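휴머노이드 대여 서비스 Duvix 써보신 분 계신가요? (집안일 동작 교육용)

작성자: Samer Hijazi
2022년 3월 5일

안녕하세요, 가전 매장 교육팀에서 일하고 있어요. 요즘 Duvix에서 하는 휴머노이드 방문 설치 패키지를 알아보는 중인데, 후기가 너무 없어서 여기 여쭤봅니다 ㅠㅠ 저희가 시키고 싶은 건 거창한 게 아니고요, 테이블 위에 있는 천을 집고 옮기고 나중엔 개는 것까지 해보는 정도예요. 영업 담당자분은 대여 기간이 5주라고 하셨고 기본 동작 2개는 세팅해서 준다고 하시더라고요.

업체에서 받은 소개 자료에 이런 사진이 있었어요.
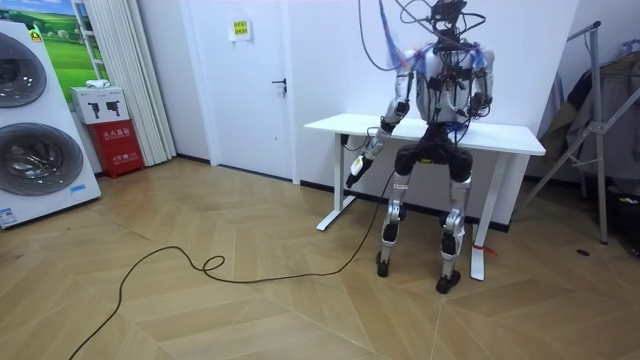 흰 테이블 앞에 선 로봇. Duvix 소개 자료 중에서

제가 궁금한 건 이겁니다. 어깨 쪽에서 위로 올라가는 케이블이 꽤 많던데 실제로 쓸 때 거슬리지 않나요? 바닥에도 긴 케이블이 지나가는데 저희 교육실은 사람이 자주 오가는 편이라 걱정돼요. 그리고 공간이 어느 정도 있어야 하는지, 테이블은 아무거나 써도 되는지도 알고 싶어요. 써보신 분들 솔직한 얘기 부탁드려요!

Taha Ait Brahim 님의 답변

저희는 작년 8월에 같은 패키지를 썼어요. 결론부터 말씀드리면 저는 만족했는데, 설치 첫날은 각오하셔야 해요 ㅎㅎ 기사님이 오셔서 케이블 정리하고 위치 잡는 데 오전이 다 갔거든요.

케이블은 솔직히 거슬려요. 저희는 로봇 뒤쪽이랑 옆쪽으로는 사람이 안 다니게 동선을 아예 바꿨고, 바닥 선은 테이프로 고정했습니다. 교육실에 사람이 많이 오가면 바닥에 통제선을 먼저 그어두세요. 참, 비상정지 버튼을 누가 들고 있을지도 꼭 정해두시고요!

테이블은 저희 것을 그냥 썼어요. 높이 70cm짜리 사무용이었는데 문제없었고요, 대신 한번 맞춰놓은 다음에는 절대 밀면 안 돼요. 청소하다가 살짝 옮겼더니 그날 집기 동작이 전부 어긋나서 다시 맞췄습니다.

천 집는 작업은 이런 식으로 팔 하나만 앞으로 뻗어서 시작하는 게 편해요. 저도 자료 사진 하나 붙여둘게요.

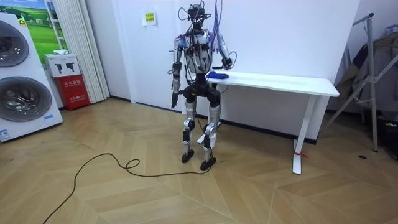 처음 일주일에 해보면 좋은 것들

색이 또렷한 천을 쓰세요. 흰 테이블에 흰 수건을 놓으면 카메라가 잘 못 찾더라고요. 저희는 파란 천으로 바꾸고 나서 훨씬 수월했어요.

처음부터 예쁘게 펴놓지 말고 구겨진 채로 테이블 모서리 가까이에 두세요. 쫙 펴진 얇은 천은 그리퍼로 집기가 은근히 어려워요.

개는 동작은 욕심내지 마세요. 저희는 집어서 옮기는 연습만 213번 하고 나서야 개기로 넘어갔는데, 반으로 접는 데까지만 하고 대여가 끝났습니다. 아쉬워서 연장 문의했더니 다음 예약이 차 있대요. 연장 생각 있으시면 계약할 때 미리 말해두세요.

Consuelo Medrano 님의 답변

저는 Duvix 말고 Stasiv 걸 썼는데 거긴 팔만 있는 제품이라 직접 비교는 안 될 것 같아요. 천만 다루실 거면 다리가 꼭 필요한지부터 생각해보세요. 저희는 테이블에 고정하는 팔로도 충분했고 자리도 훨씬 덜 차지했어요. 물론 매장 손님들한테 보여주는 용도까지 겸하면 휴머노이드가 낫겠죠? 견적은 둘 다 받아보시길요.

Takeshi Wada 님의 답변

천장 높이 확인하셨어요? 위쪽에 선 걸어둘 자리가 필요할 수도 있어요. 저는 안 써봐서 더는 모르겠네요. 후기 올라오면 저도 보고 싶습니다.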